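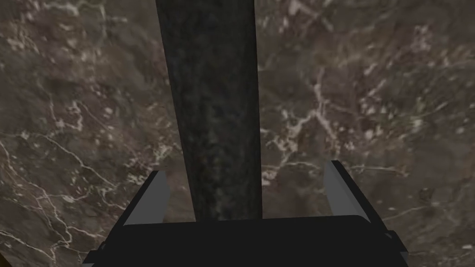 Mestthorpe Building Stones Walk: your questions

What is a building stones walk?

It's a slow wander through a town centre looking at what the buildings are made of. You get granite from one end of the country, slate from another, limestone full of sea creatures and, if a bank had money to spend in the right decade, marble from somewhere much sunnier. Mestthorpe is brilliant for it! We have a medieval church, a Victorian high street and a shopping arcade that used every showy stone it could get delivered, all within a few minutes of each other.

Do I need to know any geology?

None at all. The walk was put together by Fatemeh Rahimi, who taught herself from library books after getting curious about her own front step, and she wrote the leaflet for people starting from the same place. If you can tell rough from smooth and light from dark, you can do every stop. The proper words (oolite, gneiss, conglomerate and so on) are explained as they come up.

How long is it and where does it start?

The full loop has 14 stops and starts at the Stonudwood Road end of the car park, by the drinking fountain. Most people take two hours. You could march round in forty minutes but you'd miss the snail in the pharmacy windowsill, and I would be sad for you.

There's a short loop too, stops 1 to 6, which brings you back past the bakery.

Is it suitable for wheelchairs and pushchairs?

Mostly, yes. The high street and the arcade are level. The cobbled lane between stops 8 and 9 is bumpy, and you can avoid it by going round by the post office, which adds 500 metres. The church tower has 186 steps and no lift. It is an optional extra and you won't lose your place on the walk by skipping it.

What should I bring?

A hand lens if you have one (10x is plenty, and cheap ones are fine). A torch is surprisingly good, even at midday: hold it low against a wall and all the little bumps and ripples jump out. A small spray bottle of water brings up the colours on rough stone outdoors, though please don't use it on anything indoors or on a shopfront that's just been cleaned.

Please leave hammers at home. Leave acid at home too, whatever your old textbook says about testing for limestone.

How do I tell marble from limestone?

My favourite question! They're made of the same stuff. Marble is limestone that has been heated and squeezed deep underground until the grains have grown into one another. So if you can see a clear fossil, a shell or a bit of coral, you're nearly always looking at limestone. If it has a sugary sparkle on a broken edge, think marble.

The muddle comes from the stone trade, where "marble" has long meant almost any limestone that takes a good polish. Three of the "marbles" in the arcade are limestones. They're gorgeous anyway.

What makes the veins?

Cracks, usually. Rock breaks under strain, water full of dissolved minerals works its way in, and the minerals are left behind as crystals. White veins in a dark limestone or marble are very often calcite. Where one vein cuts straight across another, the one doing the cutting is younger, so you can work out the order things happened in while standing outside a shoe shop. Try it on the panels at stop 11. Wumpini Korletey and I spent most of a lunch hour on the left-hand one and still disagree.

Is all of it real stone?

No, and spotting the fakes is half the fun. Painted marbling, printed panels and coloured plaster all turn up in town. Look for a pattern that repeats, or veins that stop dead at a corner when the surface carries on round it. Touch helps as well: real stone usually feels colder than plaster or wood in the same room.

Can I go inside the buildings?

The arcade is open from 8 in the morning until 6. The church is normally unlocked by 10. The old Amissah bank, stop 7, is now a café and they're very kind about people peering at the counter, particularly people who buy a bun. Everything else can be seen from the pavement.

Are there really fossils?

Loads! One July, Wumpini counted the sea lily pieces in the church doorstep and got to 311 before someone needed to come out. There are oysters in the library wall as well, and worm burrows in the paving by the bus stop.

Can I bring a school group?

Please do. Ask us for the Zitaron sheets, which are the children's version with drawing boxes and a rubbing page. Groups of up to thirty work well if you split them in two and send one half round backwards.

Where do I get the leaflet?

The library desk, the café or the rack in the arcade. It's free. We printed 838 of the current edition (a strange number, we used up the paper) and there should be plenty left.

I think you've got a stone wrong. Who do I tell?

Us, please, and thank you! Two stops have been corrected by visitors already, one of them a retired mason who knew which quarry the kerbs came from. Leave a note at the library desk marked for Fatemeh, with the stop number and what you think it is.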